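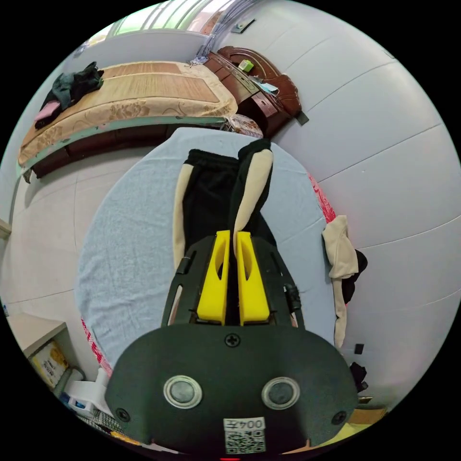 Fig. 7. Black pants held between the yellow fingers.

Section 7: Practicing with clothing

1. Lay one pair of pants lengthwise on a bed.
2. Open the fingers and bring them to the fabric.
3. Close slowly. Stop when the cloth is held.
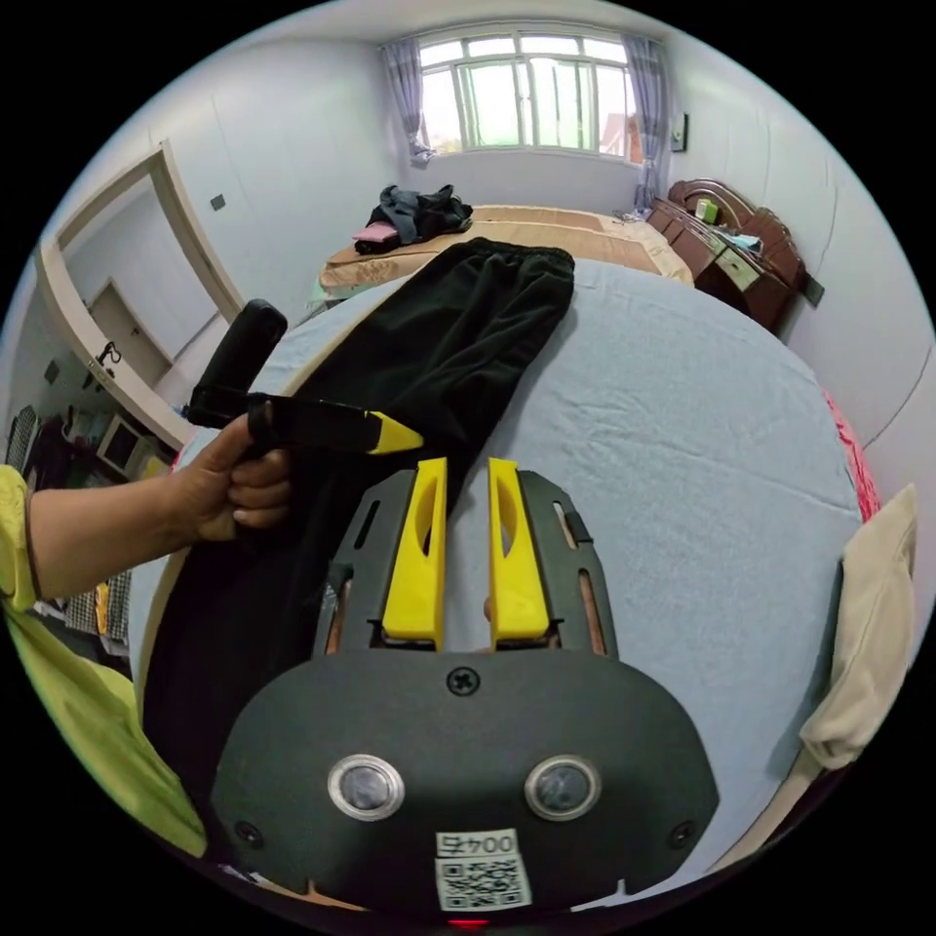 Fig. 8. Fingers open, pointed toward the trousers.

4. Release the cloth before you move your hand away.

Caution: Keep drawstrings and zippers out of the finger slots.

Note: Wipe both lenses before each session.

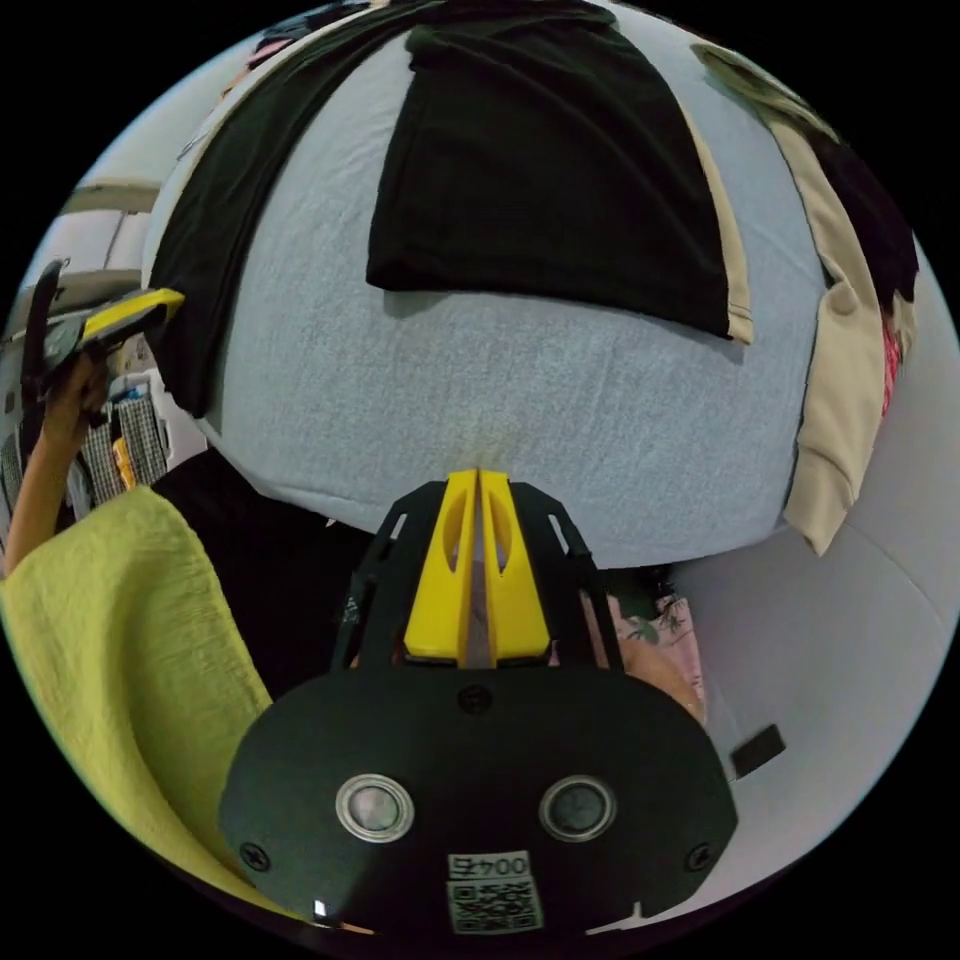 Can I wash the fingers?
Use a damp cloth only, and let them dry before use.

© Penthorpe. Jirnico Hand Gripper User Guide. Back to top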